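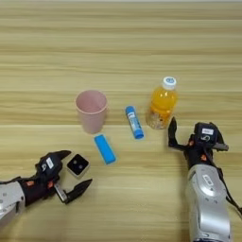

Zoubi Club progress report, May
To: the small grants team at Dukside
From: Ghada Matar, club lead

Hi all,

I promised you a proper update before the school year winds down, so grab a coffee! The short version is that your 2,000 dollars is nearly all spent, the kids are having a great time, and we've changed our minds about a couple of things since the application.

First, who's coming. We have 23 students signed up now, mostly sophomores and juniors plus a handful of very determined freshmen. The application said we'd run one group after school, and that lasted until the first meeting, when I realized a dozen kids were standing behind other kids trying to see. So we split into two groups. One works on the arms while the other is next door at the laptops, and they swap at 4:30. It's louder than I'd like but everyone gets hands on something.

The project for this spring is the table task. The students put everyday stuff out on the wood table between the two arms and write programs to pick each thing up and move it where it's supposed to go. We're using a pink plastic cup, a glue stick, a bottle of orange juice, a little blue block and a small square box with a black top. I had originally budgeted for a set of printed test shapes (you'll see that line in the application), but the kids voted for real objects and I'm glad I gave in. They care a lot more about a juice bottle than they ever did about a practice cube.

Where we are: the cup and the block are pretty dependable with either arm. The glue stick is the troublemaker. If it's lying at an angle the gripper has to turn to match it, and our code for working out the angle is, um, a work in progress. Two of the juniors rewrote it over spring break without being asked and it's a lot better, though it still gets confused about which end is which. The box goes fine as long as the fingers come in square to its sides. The bottle we've saved for last. I made a rule that the cap stays on, full stop, and so far so good.

The part I'm proudest of is the logbooks. Each team writes down what they tried, what the arm did, and what they'd change, and the entries have gone from "didn't work" to half a page with sketches. One freshman has started color coding hers and now everybody wants highlighters.

Money: most of it went to replacement gripper parts and the extra laptop power supplies. The Ketau sensor kit came in cheaper than quoted, so I'd like your okay to move what's left into bus fare for the Bosonton showcase. We have 12 seats held for us and I need to confirm them soon. If the answer is no, that's fine, we'll do a bake sale, but please let me know either way.

What's behind schedule is the two-arm handoff, where one arm passes an object to the other. I told you we'd have it running by now and we don't. We've gotten the arms to meet in the middle with nothing in their fingers, and that took longer than I'd planned for. I'd rather have the single picks solid before we go further, so I've moved the handoff to the fall.

You're welcome to visit any time we're meeting. Come at 4:15 if you'd like to catch both groups, and park on the gym side, the front lot is all buses until five.

Thanks so much,
Ghada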